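Bathroom Stock, Hall Two: Gallery Notes
August
By the Ullance sorting desk

The second hall at Ullance holds the bathroom stock, together with whatever seating and small furniture will not fit elsewhere. The notes on this page cover the tub, its fittings, the bottles kept with it and the pieces standing near it. They are written for people who are deciding whether to come and look, and for those who will be putting the goods in order before the next viewing on Thursday.

Entries follow the order of the stock sheet. Where a condition is given, it was taken by hand at the desk and is not a guarantee. Sizes are not listed. Bring a tape measure, and measure the doorways at home before you set out. A bath that goes through the front door may still not turn on the landing, and the rim will not flex.

Layout of the hall

Bathroom pieces are kept together and stand directly on the floor, which is marble-patterned and marks easily. Nothing is to be dragged across it. Chairs and stools go to the left of the bath as you face the basin. Boxed and small items go below the chairs. Cleaning materials travel with the person using them and go back to the shelf when the job is finished.

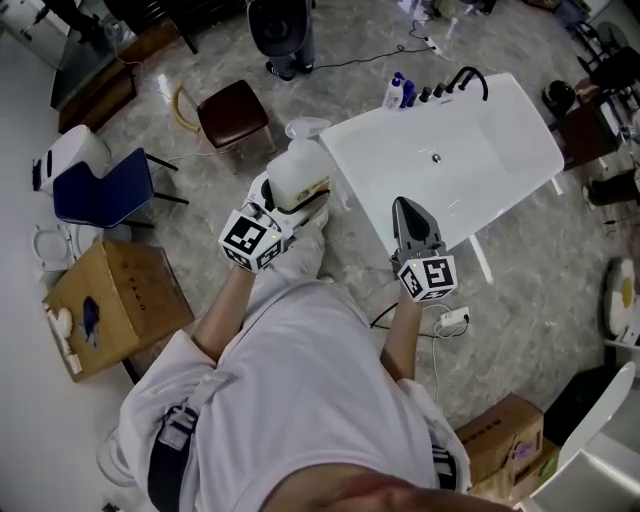
Freestanding bath with black tap fittings; spray bottle held at the near side, seating to the left.

Bath

White, rectangular, freestanding, with slender white legs at the near edge and a round silver drain in the centre of the basin. The central drain matters for anyone planning pipework: the waste has to come up under the middle of the tub, and an existing outlet at one end will need an extension run with a proper fall. Allow space underneath for the trap. The legs should be set on a firm, level base, and checked with a spirit level along both sides and across both ends before any pipe is tightened.

The stock sheet grades the finish as 2 on the Britholm scale, where 1 is unused and 5 is fit for parts only. Use a mild spray and a soft cloth. Abrasive cream dulls the surface and the dulling cannot be reversed.

Tap and controls

A black gooseneck tap with two small black knobs, all at the far rim. Black finishes show limescale sooner than chrome. Wipe the spout after cleaning the tub, and do not leave descaler on it for longer than the label allows. The washers were not tested at the desk. A buyer should budget for new ones, as they cost little and are awkward to reach once the bath is in place.

Bottles on the rim

Three toiletry bottles stand beside the tap: white with a blue cap, dark blue, and a small one with a blue pump top. They are display pieces and are not sold with the bath. When the rim is to be cleaned, take all of them off first. Cleaning round the bases leaves rings.

Spray bottle

Translucent white plastic with a white trigger head. Any bottle refilled at the desk must carry a label with the contents and the dilution. For the general cleaner, the mix is 5 ml of concentrate to 1,000 ml of water. Fill with water first, then add the concentrate, otherwise it foams over the neck. A trigger that will not draw can usually be cleared with warm water pumped through it several times.

Stool

Wooden, on thin legs, with a seat upholstered in dark brown. Suitable for a dressing table or a dry corner. It should not be used as a bathside seat, as the upholstery will take up water and dry slowly. Brush the seat before wiping it. Check the leg joints by pressing down on opposite corners; a small movement can be taken out with wood glue and a clamp left overnight.

Blue chair

Navy blue, curved seat, black legs. Listed separately from the stool and priced separately. Fit felt pads before using it on tile or stone. Replace the pads when grit becomes embedded in them, or they will scratch as badly as bare feet would.

Toilet seat and lid

White, kept on the floor below the blue chair. Fixings are not listed on the sheet. Measure the distance between the fixing holes in your pan, centre to centre, and the length from those holes to the front edge. Compare both before buying. Seats are not exchanged once they have been fitted.

Cardboard box

Printed, with a dark blue logo on the side. The desk reuses sound boxes for small goods. Tape the base along the seam and once across it, keep heavier items at the bottom, and write the Livulano lot number on two adjoining sides. Boxes with softened corners go to recycling.

Collection

Baths need two people to lift, and a third to watch the doors. Bring blankets and straps. The Honorato van can be booked at the desk, but the crew delivers to the ground floor only and does not connect plumbing. A deposit of 100 holds any of the larger pieces until the end of the viewing day. Small goods are not held.

Comments

tilerow
Does the central waste mean the floor has to come up? Ours is concrete with the outlet against the wall.

Ullance desk
Not always. If there is enough height under the tub for the trap and a shallow run, the pipe can stay above the floor. Measure the height at the viewing and show it to your plumber.

greenlanding
I would second the note about landings. We had to take a newel post off for ours and it never went back quite straight.

p_marrow
Are the stool and the blue chair available as a pair? They would be for the same room.

Ullance desk
They are separate lots. You can buy both, but there is no reduction for taking them together.

tilerow
Thanks. Will bring the plumber on Thursday.

Last updated: August, entry for the toilet seat amended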